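How to compare two grippers in simulation without fooling yourself

Posted 2025-03-19 in Tutorials, by the Skarero bench notes

Every gripper looks good in a render. Put a lumpy little object between two fingertips, hang it in front of a plain backdrop and you have something that passes for evidence. I have been sent plenty of these by people selling fingers, and I have made a few myself. What follows is the routine I now use before I believe a simulated grasp, my own included.

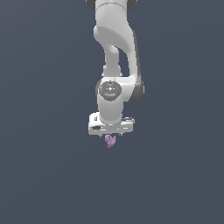
Before you start

You need a simulator that lets you set friction and contact settings by hand, a model of your arm, and at least two hand models to compare. My two are the stock parallel hand and the Bokska fingers, which are longer and have a softer pad. The test objects come from the Prulis set: small, knobby shapes with no flat sides worth speaking of. Boxes and cylinders are fine for checking that the thing runs. They tell you very little about a gripper.

You also need a notebook, paper or otherwise. Write down the settings before each batch. If you write them down afterwards you will write down what you meant to use.

Step 1. Take the table away

Load the arm and one object, nothing else. A table hides a lot. An object can be half held and half propped up, and the score will say "grasped". With empty space underneath, a bad grip has to show itself.

Then check that gravity is switched on. I mean it. Many grasp tools start with gravity off so that the hand can close on a floating object, and some of them never turn it back on. Open the fingers and run the clock. If the object stays where it is, you have been testing nothing.

Step 2. Find out what is holding the object

There are three usual answers: friction at the fingertips, a hidden joint that glues the object to the hand, or the object being wedged against the underside of the palm. Only the first is the grip you think you are testing.

For the glue, search your scene file for any fixed joint or "attach" call and remove it. For the wedge, list the contact pairs and look for the palm among them. With short fingers and a small object this happens all the time. A still view won't settle it: something can look pinched between the tips with its top edge against the hand, and you can't tell which contact is carrying the load. The contact list can.

I don't throw palm contacts out. They go in a separate column, because some real jobs are perfectly happy with them. But don't let them count as fingertip grasps when you compare hands, or the shorter fingers will win for the wrong reason.

Step 3. Set the same force for both hands

This sounds too plain to need a heading. The Bokska model arrived with a default closing force well above the stock hand's, and I ran a whole batch before I noticed. Pick one value, set it in both, and read it back while the simulation is running. Config files get overridden by other config files.

Do the same with pad friction for the first batch. Yes, the pads are different materials and the real friction will differ. Start equal anyway, so you see what the finger shape does alone. Change friction in a second batch.

Step 4. Shake it

A grasp that survives standing still is worth very little. Use one fixed motion for everything. Mine is a short lift, a quarter turn of the wrist each way, then a quick side-to-side move. Run it for 2000 simulation steps and record whether the object is still between the pads at the end, and how far it has slipped.

Slip matters more than the yes or no. In my last round I ran 1075 grasps per hand, and the final counts were so close that I would not have spent money on the difference. The slip figures were another matter. The stock hand let objects creep and rotate, and still scored them as held. If you were going to place the part afterwards, that would be a failure.

Step 5. Halve the time step and run it again

This is the step people skip. Take 210 grasps from the batch, picked at random, halve the time step, double the number of steps and repeat. If the results change noticeably, your first answer came from the solver and not from the gripper. Knobby meshes are especially bad for it — a fingertip touching two bumps at once can jitter, and jitter can look like grip or like slip depending on the settings.

While you are there, check the collision mesh. Simulators often swap a lumpy object for a smooth hull without making much fuss about it. The hull has no creases for a fingertip to settle into. Draw the collision shape over the visible one and see how much was lost.

Step 6. Try to break the winner

Whichever hand came out ahead, make life harder for it. Shift the grasp point a few millimetres. Lower the friction until it starts dropping things. Turn the object so the narrow end is between the pads. A hand that wins only with perfect placement will not win on a bench, where the camera is always slightly wrong.

The Mac Suibhne controller helps here, as it can add a small random error to the target pose. I don't rate its built-in scoring, which ignores slip altogether, so I export the poses and do my own.

What I would trust afterwards

Ranking, a little. If one hand beats another at every friction value and at both time steps, I would expect the same order on real parts, and I'd be annoyed but not shocked to be wrong. Percentages, no. I have seen over 2900 simulated grasps boiled down to a single success rate with a decimal point in it, and I wouldn't use that number to choose a doorstop.

Keep the failed grasps as well as the good ones, saved as full states so you can reload them. When the real fingers arrive, set up a few of the failures first.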